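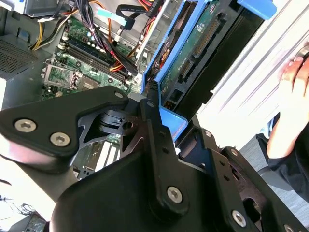
**Figure 1.** Interior of one of the desktop towers, lid off, with the drive cage to the right of the board.

Claims that old desktop computers are easy to take apart rest, for the most part, on the manufacturers' own word. The Clunholm survey repeats the claim and adds that coloured parts "guide the hand" to whatever is meant to come out. We are not persuaded. In the tower in Figure 1 the drive cage and its release handle are blue, and a reader of the survey would take this as proof. Yet the cables from the power supply cross the board in red, yellow, black and orange, and colour there tells a newcomer nothing about what to unplug first. A blue handle shows where to pull. It does not show what is still attached to the drive, or how hard a pull is too hard.

Shehu and Hoxha timed 11 people at the Tuvonstead repair shop and report that most found the handle "at once". Their paper never says what counted as finding it, and 2 of the 11 had worked on the same model before.
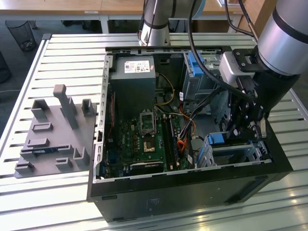

We therefore treat the reported times with caution. The Wuvolura trial allowed 30 minutes per machine, but the clock started only after the side panel had been removed, and a stubborn panel can use up a good share of a beginner's patience. Prasertsri makes a similar complaint about the Dimitrov checklist, which gives cable removal a single line and the drive cage most of a page. Her own figures come from a small group and we would not lean on them either.

Karagiannis and Dervishi argue that practice soon evens these differences out. That may be so, but they tested the same people on the same machines, and we could find no result for a case the person had not already opened.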